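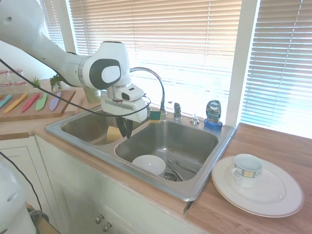 台所の流し(二槽式、ステンレス)。右の槽に白いボウルとフォーク、奥の角にDawnの食器用洗剤。

流しまわりの運用に関する覚え書き

2024年3月11日

当ブログでは、これまで住まいの維持管理に関する記録を不定期に掲載してまいりました。今回は台所の流し、とりわけ二槽式の流しの使い分けと、その周囲に置く物の扱いについて記します。前回の食品棚の記事に対し、読者のアベナ・アチャンポン氏より「棚よりも先に流しを取り上げるべきではないか」とのご意見を頂戴しました。ご指摘はもっともであり、予定していた玄関収納の記事は次回以降に繰り延べます。

なお、本稿は一般家庭における一個人の実践を述べるものです。設備の選定や工事については、専門の業者にご相談ください。

一 経緯

拙宅がトリルクステッド(Trirkstead)地区に移って以来、台所は同居人との共用です。同居人はエクア・アヤーバと申します。料理の担当は日によって替わりますが、洗い物については長らく明確な取り決めがありませんでした。気づいた者が洗う、という慣行です。

この慣行には不都合がありました。気づく時刻が人によって異なるためです。筆者は食後すぐに気づき、エクアは就寝前に気づきます。どちらも洗う意思はあるのですが、筆者が洗い終えた流しにエクアの使ったカップが置かれ、翌朝の筆者がそれを未処理と見なす、という行き違いが繰り返されました。昨年の八月に来客が続いた折、流しが両槽とも食器で埋まり、野菜を洗う場所を失ったことから、両名で協議のうえ規則を定めた次第です。

規則は当初、冷蔵庫の扉に貼り出しておりました。項目数は20に及びましたが、覚えられないとの理由で早々に形骸化し、現在は4項目に改めております。以下、その内容と運用の実情を順に述べます。

二 二槽の使い分け

拙宅の流しは、大きさの異なる二つの槽からなっています。写真でいえば右が大きい方の槽です。二槽式の利点は洗いとすすぎを分けられる点にあると説かれることが多く、筆者もそのように理解しておりました。しかし二人暮らしの洗い物の量では、湯をためて洗い、別の槽ですすぐという手順を踏む機会はほとんどありません。

現行の規則では、大きい槽を「食器の槽」、小さい槽を「道具の槽」としています。使い終えた皿、椀、カトラリーは大きい槽に入れます。小さい槽には食器を置かず、野菜を洗うとき、鍋に水を張るとき、布巾をすすぐときに用います。小さい槽が常に空けてあれば、洗い物が残っていても調理を始めることができます。八月の教訓がここに生きています。

例外として、大鍋や天板は大きい槽でなければ洗えません。その場合は先に食器を片づけます。順序を逆にすると、油のついた天板の下で椀を探すことになります。筆者は一度これを行い、気に入っていた小鉢の縁を欠きました。

エクアは当初、小さい槽を食器用にする案を主張しておりました。容量が小さければ、ためる量にもおのずと上限が生じるという論拠です。筋の通った案であり、二週間ほど試行もいたしました。結果として、あふれた食器は大きい槽に移り、両槽が埋まりました。案は取り下げられております。

三 排水口とカトラリー

第二の項目は排水口に関するものです。大きい槽の排水口には丸い金属のストレーナーを置いています。フォークやスプーンを槽の底に直接寝かせると、ストレーナーの上に重なることがあり、水の流れとごみの集まり方が悪くなります。加えて、洗剤の泡の下にある刃物やフォークは見えにくく、手を入れた際に危険です。

このため規則では、カトラリーはボウルかカップに立てて水を張ることとしました。もっとも、遵守の状況は冒頭の写真のとおりです。フォークはボウルの外にあり、ストレーナーにかかっています。規則を定めた者として遺憾に存じます。

包丁については別の扱いとし、流しの中に置くことを一切認めておりません。使用後はその場で洗い、拭いて包丁立てに戻します。この点に関しては、両名とも違反の記憶がありません。

ストレーナーの清掃は一日一回、夜に行います。ごみを捨て、古い歯ブラシで裏面をこすり、流水ですすぎます。茶殻と米粒は網目に詰まりやすいため、茶殻はあらかじめ新聞紙にあけて捨てるようにしました。これだけで清掃に要する手間が相当に減りました。排水口そのものの奥は週に一度、取り外せる部品をすべて外して洗います。においが気になるという相談を受けることがありますが、拙宅の場合、薬剤の種類を替えるよりも、外して洗う頻度を上げる方が効果がありました。

四 スポンジ

スポンジについては、家庭ごとに考え方の相違が大きいものと承知しております。拙宅では二種類を使い分けています。一つは淡い黄色のもの、もう一つは緑の研磨層と黄色いフォームを合わせたものです。

前者は食器、ことに椀やグラスに用います。後者は焦げつきや、鍋の外側、五徳などに用います。塗り物と、内面に加工のあるフライパンに緑の面を当ててはなりません。義妹のアジョア・ダンクワが手伝いに来た折、善意により卵焼き器が一枚失われました。以来、来客に洗い物をお願いする際は、この一点のみを先にお伝えしています。

置き場所は、規則では両方とも流しの縁です。緑のついたスポンジは蛇口の根元に置く習慣が定着しました。水栓の操作に支障がなく、手を伸ばせばすぐに届きます。黄色い方は槽の中に残されがちで、写真でも左の槽にあります。槽の底に置いたスポンジは水が切れず、翌朝には不快なにおいを帯びることがあります。使用後はよく絞り、縁に立てかけるのが望ましい形です。

スポンジ用の籠や吸盤式の受け皿も、過去に数点試しました。ビルラー(Billurer)という店で求めた針金の籠は、形は良かったものの、籠自体の水垢を落とす作業が新たに加わったため、三か月で使用を終えました。吸盤式の受け皿は夜中に落ち、大きな音を立てました。現在はいずれも使用しておりません。

交換の時期は定めていますが、日付で管理すると失念します。拙宅では電気料金の通知が届いた日に両方を新しくすることとしました。役目を終えたものは一度だけ浴室の排水口の掃除に使い、廃棄します。

五 洗剤と手洗い用のポンプ

食器用洗剤はボトルのまま、流しの奥の角に置いています。詰め替え容器に移せば見た目が整うとの助言をデラ・アッピア氏よりいただき、陶製の容器を検討したこともありました。しかし、残量が外から分からないこと、底に洗剤が回って輪染みができることを考慮し、見送っております。半透明のボトルであれば、買い足しの時期は一目で判断できます。

流しの台には小さなポンプも備わっています。拙宅ではこれを手洗い専用とし、食器用洗剤は入れません。以前は逆にしておりましたが、手を洗うたびに指先が荒れました。ポンプの補充は台の下から容器を外して行う構造で、はじめは相当に苦労いたしました。細口の漏斗を流しの下に常備してからは、こぼすことがなくなりました。補充は半分強にとどめるのがよいようです。口元まで入れますと、管を戻したときに必ずあふれます。

洗剤は濃いまま食器にかけず、少量をスポンジに含ませて水を足します。これは節約のためでもありますが、すすぎの時間が短くなる点をより重く見ています。家計簿によれば、昨年一年間の台所用洗剤とスポンジの支出は合計3,706円でした。他のご家庭と比較する意図はなく、自らの記録として書きとどめるものです。

六 木の天板と水

第四の項目は、本稿で最も申し上げたい事柄です。拙宅の流しは木の天板にはめ込まれています。木の天板は温かみがあり、器を置いたときの音も穏やかで、筆者はたいへん気に入っております。その一方、水に対しては寛容ではありません。

入居した当初、流しの右手に洗い上げた食器をそのまま伏せておりました。半年ほどで木の色がまだらになり、指でなでると毛羽立ちが感じられるようになりました。木工を営むラミシ・ヤクブ氏に見ていただいたところ、傷みは表面にとどまっており、研磨と塗り直しで足りるとのことでした。氏の指示により、目の細かい研磨紙を木目に沿ってかけ、乾いた布で粉を除き、テヴァチ(Tevach)という名の天板用オイルを薄く二度塗りました。一度目と二度目の間は一晩置いています。

その際、氏から三つの注意を受けました。濡れた布巾を畳んで置かないこと。鍋底の水を拭かずに置かないこと。流しの縁と木の境目を、一日の終わりに必ず乾拭きすること。最後の一つを、そのまま拙宅の規則に加えました。境目には目に見えない程度の水が残りやすく、傷みはそこから進むと伺っています。

乾拭きには専用の布を一枚決め、流しの扉の内側に掛けています。食器用の布巾と兼用していた時期は、夜には布がすでに湿っており、拭いているのか濡らしているのか判然としませんでした。布を分けたことは、今回の見直しの中でも費用が少なく、得るところの大きい変更でした。

オイルの塗り直しは年に二回行います。塗った当日は流しが使えないため、外食の日に合わせます。この日程の調整には、毎回いくらかの交渉を要します。

七 蛇口と水垢

蛇口は首の長い曲線形で、深い鍋にも水を入れやすい形です。仕上げはつやを抑えたもので、指紋は目立ちません。かわりに根元の水垢が気づかれにくく、気づいたときには白く固まっています。拙宅ではクエン酸を溶かした湯に布を浸し、根元に巻いてしばらく置いた後、古い歯ブラシで軽くこすります。その後は十分に水で流し、木の部分に液が残らないよう拭き取ります。天板のオイルを塗る前にこの作業を済ませておくと、手順に無駄がありません。

八 一日の終わりの手順

現在の夜の手順を、参考までに記します。

一、大きい槽の食器を洗い、水切りに上げる。
二、ストレーナーのごみを捨て、洗う。
三、両方の槽を流し、スポンジを絞って縁に置く。
四、蛇口の根元と、流しと木の境目を乾拭きする。

食器の少ない日であれば、茶を一杯いれる間に終わります。来客のあった日はこの限りではありません。担当は、その日の夕食を作らなかった者です。両名とも作らなかった日については長く規定がなく、しばしば争いのもととなりましたが、現在は先に帰宅した者が行うことで合意しております。

規則の導入後、流しに洗い物を残したまま朝を迎える日は明らかに減りました。皆無ではありません。残した日は翌朝に洗えばよく、記録や罰則は設けておりません。エクアは一時、達成日に印をつける表を作成しましたが、印をつけ忘れたことで議論になったため、廃止しました。

九 お問い合わせへの回答

前回の記事に際して、流しに関するご質問を複数いただいておりました。ここでまとめてお答えします。

水切り籠の置き場所について。拙宅では天板に常設せず、使うときだけ布を敷いた上に出しています。乾いたら片づけ、布は洗濯に回します。天板が木でないご家庭であれば、常設でも差し支えないものと考えます。

食器洗い機の導入について。設置する余地がなく、当面の予定はありません。

洗い桶について。過去に使用しておりましたが、桶が槽を占め、桶の中身がいつまでも洗われない傾向が認められたため、手放しました。現在はギャムフィ(Gyamfi)通りの資源回収を経て、どなたかのお役に立っていることを願っております。

木の天板に熱い鍋を置いてよいかについて。置かないでください。拙宅では鍋敷きを二枚、こんろと流しの間に出したままにしています。

次回は、延期しておりました玄関収納について掲載いたします。靴の数をめぐり同居人との見解に隔たりがあるため、公開までいましばらくお時間を頂戴します。ご意見は従前どおり、本記事のコメント欄にて承ります。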